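Print this page | E-mail this page

Dividing Siberian iris

Divide when the center of the clump dies out and bloom count drops. In most soils that point comes after eight years; in light sand it comes sooner. Early fall is the usual time. Spring division works but generally costs a season of flowers.

Water the clump the evening before. Cut the foliage back to 8 inches. Dig a full circle outside the crown with a straight-edged spade – a round-point shovel leaves too much root behind – and lever from two sides.

Rinse the soil off with a hose. Split the crown with an old pruning saw, working from the live outer ring inward, and discard the woody middle. Each division should carry several fans. Smaller pieces survive but are slow to flower. Keep the roots under wet burlap until they go back in the ground.

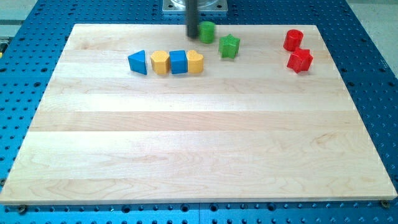 Styliani Vrettos reports that on her clay at Prultham a saw clogs after the first cut, and she now uses a serrated bread knife and a rubber mallet. She also replants an inch shallower than the usual advice and has had no rot.

On heavy clay, shallower planting is reasonable. Elsewhere set the crown 2 inches below the surface, spread the roots over a low mound, and firm the soil by hand. Water deeply every few days until the ground freezes. Hold fertilizer until spring, then apply a low-nitrogen feed once as growth starts.

Mulch the first winter only. Pull it back in March.

Contact: Markos Margaritis, Groltent Garden Notes, P.O. Box 769 | Copyright Groltent | Back to top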